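Workshop notebook, July
Arness tower, second sitting
Started just after 9:40 in the morning

Picking up where I stopped last time, which was with the side panel off, a mug of tea gone cold and a page of notes I could hardly read when I came back to them. So I am starting the page again, in better handwriting, and anyone who needs the Arness machine after me should go by this one and tear out the other with my blessing.

For those who haven't met it, Arness is the Dell tower that came to us in the batch from Ellwood, the one with the dark case that lived under the print desk there for years. It is down to become the spare for the Cisunico job, and before it goes anywhere I want to know what is inside it, what is tired, and whether the memory fault that came with it on the handover sheet is a memory fault at all. The sheet says "slow, then restarts, RAM?" and nothing more. I do love that question mark. Somebody at Ellwood had a hunch and ran out of afternoon.

It is lying on its side on the slotted aluminum table with the open side up, and I'd recommend that to anybody. I did the last one standing upright on the floor, with a flashlight in my teeth, and I was sore for days. Lying down, everything faces you and a dropped screw stays in the case where you can hear it land (mostly).

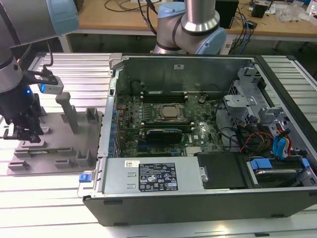
Lay of the land

I like to write this part down before I touch anything, partly so I can put it all back and partly because I enjoy it. It's a roomy, sensible case, and whoever planned the inside of it was thinking about people like us. The board takes up the middle. Processor under its metal frame, memory slots just above it as the case lies now, graphics card below. Power supply along the front, the silver one with the black label. Hard drive down at the right-hand end of that same side, held by its blue clips, and the gray drive cage above that.

Blue is the color to look for in this machine. The tab sticking out by the left end of the power supply is blue and so are the drive clips. After a while I stopped reading the service sheet and just followed the blue. Mind you, some of the SATA leads are blue too, and so are the capacitors along the left edge of the board, and neither of those wants pulling, so please don't take my rule too far!

The cables between the board and the cage are the one untidy bit. Black, orange, red, yellow, blue, all going through the same gap like people leaving a movie theater. They aren't badly routed, there are just a lot of them, and I have caught my sleeve on them enough times now to roll my sleeves up before I start. I haven't re-tied them. I'd sooner leave the slack until the drive question is settled (see further down), and then do it all in one go with the soft ties, which are in the second drawer again after their holiday in the kitchen.

Dust

Less than I feared. I had the mask on and everything. There was a gray felt along the bottom of the cage and a bit packed into the fan on the graphics card, and that was the worst of it. Soft brush first, then short puffs of air with the fan held still. I know it's tempting to let the fan whiz, and I know it makes a lovely noise, but hold it still.

I also wiped down the label on the power supply so I could copy the numbers off it, and they're on the inside cover of this book along with the serial from the little barcode sticker. If you copy them again for the inventory, check my sevens. My sevens and ones have been mistaken for each other before and it was a long phone call.

The memory

The real business of the day. My feeling from the start was that a machine that goes slow and then restarts could be complaining about almost anything, heat and the power supply included, but memory is easy to check and the Ellwood sheet said RAM, so memory it was.

Order I followed, for the record:

Power lead out of the wall, and the power button pressed and held afterward to let it drain.
Strap on, clipped to bare metal.
Catches at the slot ends opened fully before lifting.
Modules out straight, one at a time, and straight into a labeled bag each.
Contacts looked over under the lamp.
One module back by itself, test, then swap it for the other.

There were 2 modules in it when I opened it up. I called them A and B, in pencil, on the bags and not on the modules, because Unathi got cross with me (kindly) the last time I put a sticker on one. A looked fine. B had a dull patch on a few of its contacts, not corrosion as far as I could tell, more like an old fingerprint that had been there long enough to settle in. Cleaned it with a drop of alcohol on a lint-free wipe and let it sit until it was properly dry.

I want to say something about fingers here and I'll say it at length, as it's my notebook. Hold the module by its top edge or its ends. Don't touch the contacts, and don't lean on the middle of the thing to get it in. You want it square over the slot and going down evenly, and the notch lined up before any pressure goes on. If it doesn't want to go, take it out and look, don't argue with it. The board flexes more than you'd think, and I never enjoy watching it do that.

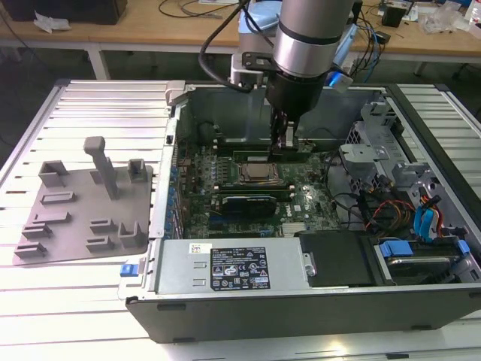

Photo: Unathi Makhubela, workshop bench

Test results, such as they are. Module A alone, 30 minutes, clean. Module B alone, after the cleaning, 30 minutes, clean. Both together, one full pass, clean, and I ate my sandwich over by the window watching the numbers go by. No restart, no slowing down that I could notice. I would love to write "fixed" here with a big underline, but I didn't run B before I cleaned it, and so I can't honestly say whether the fingerprint was the trouble or whether the module just needed lifting and seating again. That was silly of me. I got the wipe out before I got the test stick out. Next time, test first, clean second, and you may all hold me to it.

One more thing on the slots. Before anything went back I went along them with the lamp and the brush, and there was a tiny curl of something in one, paper or label, I couldn't tell. It's gone now. If the fault comes back, I'd look at that slot before blaming either module.

The drive

Came out nicely on its clips, went back nicely on its clips. The self-report gives 3,430 power-on hours, and I had to read it again, having expected a good deal more from a machine that sat under a desk all that time. Either it was switched off every evening by somebody very well behaved or the drive was replaced at some point and never written down. I lean toward replaced. The bracket has a shinier look to it than the rest of the cage, in my opinion, though Unathi thinks I'm seeing things.

No bad sectors reported. I haven't wiped it. The wipe has to be logged on the Ellwood form and the form has to be signed at their end, and I have asked for it. Please don't wipe it in the meantime, even if it's sitting there looking idle and you have a quiet afternoon.

If Cisunico wants the faster drive (they were of two minds when I spoke to them), there's room in the cage and there are spare leads in the bundle, so we wouldn't need an order for cables. We would need an adapter bracket. Vamurley had them last time, in the padded envelopes with far too much tape, and they were quick about it.

Things I left alone

Processor and its frame. There's no reason to lift it, and we are low on paste anyway; the tube in the drawer has gone stiff at the nozzle and I wouldn't trust it.

The power supply itself. Readings were steady while the tests ran and I'd like it to stay where it is. I did try the blue tab, just to feel whether it moved freely, and it does.

The graphics card. Brushed, not removed. Seated firmly.

State of the bench at the end of the day

Case is still open and on its side, both modules in, drive in, power lead out and coiled on the shelf. Screws for the side panel are in the jar lid, and the jar lid is under the upside-down cup so it doesn't go for a walk. Bags marked A and B are empty now but I've kept them in case we need to separate the modules again. The desk behind wants clearing, and the tangle of cables on it is mine, at least the black ones. I'll sort them out tomorrow, before coffee if I'm feeling noble.

Still to do

Overnight memory run, both modules, with the case closed up so it gets properly warm.
Chase the signed form from Ellwood.
Ask Cisunico about the drive, and get a yes or a no this time.
Bracket from Vamurley if it's a yes.
Tie the cables.
New tube of paste, and maybe a second lamp, the present one droops.

Later, 4:15 in the afternoon: Unathi read this over and points out that the clock battery on the board hasn't been mentioned. Quite right. It held the time over lunch with the lead out, but lunch is not much of a test. Swap it while the case is open, there's a fresh card of them behind the labels.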